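When I met Leonora Lumanlan she had already eaten half a cheese scone and was eyeing mine. She runs Stinavance, a supper club she set up in her own front room in February, and I'd been trying to get a seat since I first heard about the stew. (I still haven't got one, so coffee it was!)

"I never meant it to be a business," she told me. "I cooked for the neighbours in Seveck because I'd made too much. Then they brought their friends, and their friends wanted to pay."

She seats 12 people a night, all at one long table borrowed from her aunt, and there's a waiting list of 495 names. I asked if that kept her awake and she laughed so loudly the man behind us turned round.

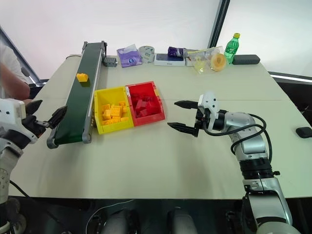
So does she ever think about moving somewhere bigger?

"I looked at a place on Marquez Street. Lovely windows, but they wanted 2,250 a month and I'd have to open for lunch as well. I hate lunch."

She was much happier talking about food. Her adobo is her grandmother's, more or less, though her grandmother used far more vinegar and would have had words about the bay leaves. She buys her pork from the butcher at Vultow market and gets there at six in the morning, before the good shoulder has gone.

"The first month I lost 900 pounds," she said. "I was giving people three puddings. My sister sat me down with a calculator and now they get one." 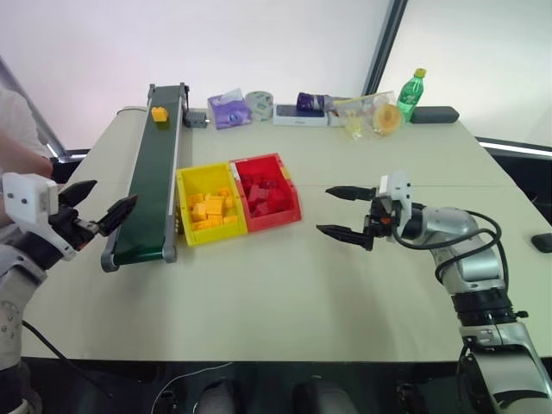
It's a very good one, by all accounts - a coconut rice cake with burnt sugar on top, and she'd brought me a slice wrapped in foil. I ate it on the bus home and got crumbs all down my coat.

Next she wants to try a fish menu, if she can talk her aunt into lending her the big pan too. I've put my name down again.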